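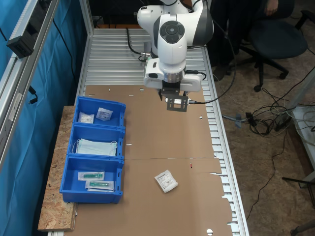 Chapter 7
Who Does the Picking Now?

Automation tends to arrive at a workplace twice. It comes first as a slide show, in which the dull jobs vanish and everyone is freed for something better. Some months later it comes as a crate, and somebody has to find a place to plug it in.

This chapter follows the second arrival. Our case is Plumitz, a supplier of small medical kits to clinics and schools. Before the change, 18 packers took masks, syringes and dressings from bins and put them into bags. The work was light, repetitive and easy to get wrong at four in the afternoon. In May the firm hired an engineering company, Liller, to see how much of it an arm could do.

The answer was a fair amount, slowly. On its best day the trial cell packed 369 kits. A good packer managed 449 and had time to complain about the radio. Management was not put off, as the arm was expected to improve and the packers were expected to go on as they were. 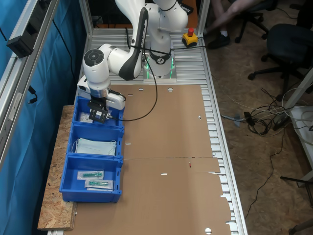 Figure 7.1 Picking from bins: masks in the middle bin, syringe packages in the nearest.

What changed first was the talk. Volodymyr Tymoshchuk, a packer for nine years, found himself asked which way up a syringe packet should lie, and why. He had never been asked before, and had some trouble saying. Much of his skill sat in his fingertips – a thin packet slides, a mask catches by its loops – and it had to be put into words before anyone could put it into a program. His job title became "cell attendant". His pay, for the time being, became nothing new.

Romaniuk (see Further Reading) calls this kind of labour "minding". The minder fills bins, straightens what has shifted and decides when to press stop. Little of it shows up in the output figures, so it is easily left out of the wage talks as well.

Section 7.1 sets out the main kinds of task change. Section 7.2 compares Plumitz with the Trarach depot, where the staff were consulted before the crate was opened, and argued about it for a good deal longer.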